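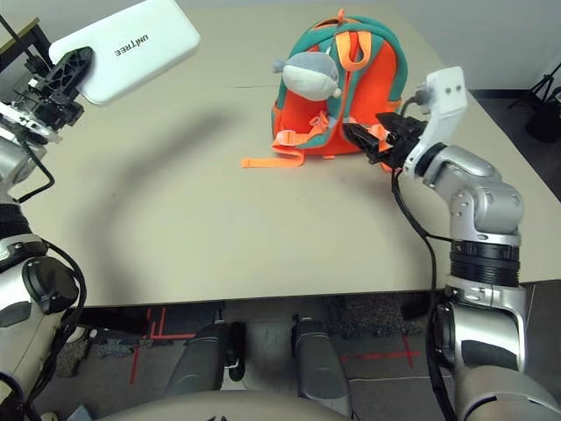 Work package 2 covers the packing of school bags at the Wedcombe site, and this report sets out the position at the end of the second period. The task is a short one on paper: a set of items goes into a child's backpack, the bag is closed, and it is left upright on the table for collection. The bag now in use is the orange one with teal-green trim, with a zipper down the front and a cross strap with orange buckles. The shoulder straps are laid flat on the table, out to the side, before packing starts. The white rectangular case goes in as the rigid item. It has a glossy surface and rounded corners, and it sets the lower limit on how far the bag must be opened. The plush toy stays on the bag and does not count as contents.

Packing trials

The plan called for 90 packing trials by the end of the period. We completed 43. The shortfall has two causes. Delivery of the second batch of bags from Flikberg slipped by 16 days, and the first batch was withdrawn after the zips began to catch on the lining. Guoqing Deng has agreed a revised delivery plan with the supplier, and the remaining trials are now booked through to September.

Within the completed trials, most lost time came from the opening stage. A soft bag folds inward once the zip is down, and a hard case put in at an angle tends to meet the lining before it meets the base. Cases put in short edge first gave less trouble. Ratih Pasaribu has written this up as a change to the packing order, with rigid items first and soft items after -- clothing last of all.

Work surface

The beige table top has been kept. It is plain and matt, which suits the small items, and the scuffing has no effect on the work. A darker top was costed and not ordered.

Spending

Spending is below plan, almost wholly from the late bags. We ask that the unspent sum be carried forward under the same heading. Xiaoqing Lu at Estadstead holds the detailed sheet and will send it separately.

Next period

Complete the outstanding trials using the revised packing order.
Add a lunch box and a water bottle to the item list.
Test the Tian bag, which has a wider opening and no front strap.

Mingxuan Qian
Thursday, August 5, 2021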